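Storar Pocket Breath Tester Review

The Storar costs $119 and reads blood alcohol from one long breath. I used mine at home in the evenings.

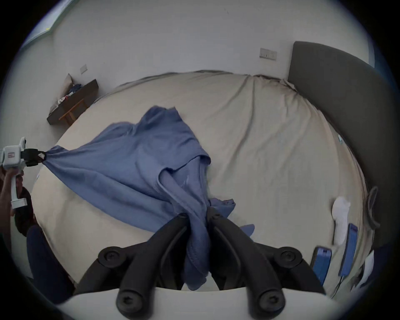 Blue cloth on the beige fitted sheet

Warm-up takes 90 seconds - slow if you want repeat readings. 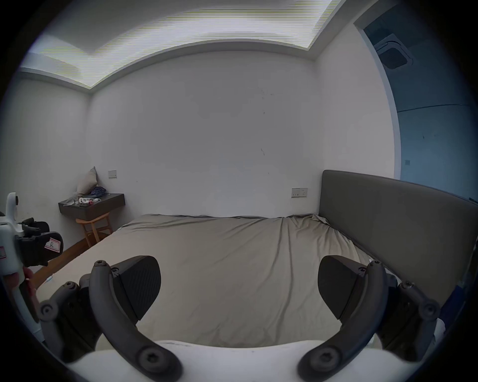
Bedside view

Wait after your last drink, or mouth alcohol will push the number up.
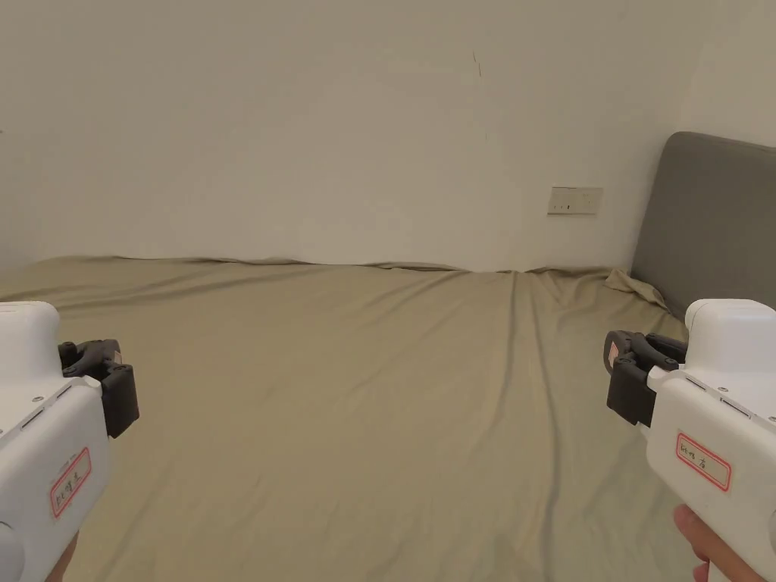 Review text by Emrys Mathias, Staff Reviewer

The older Edik warms up faster but drifted more between tests. Five spare mouthpieces come with the Storar.

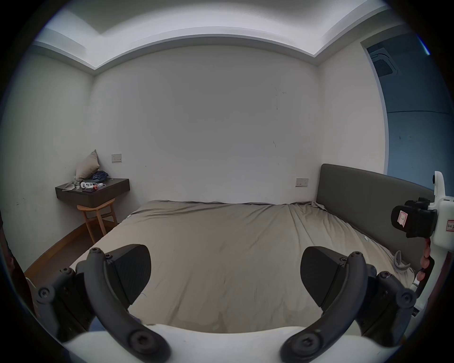
Verdict

Good for curiosity. Don't use it to decide whether to drive.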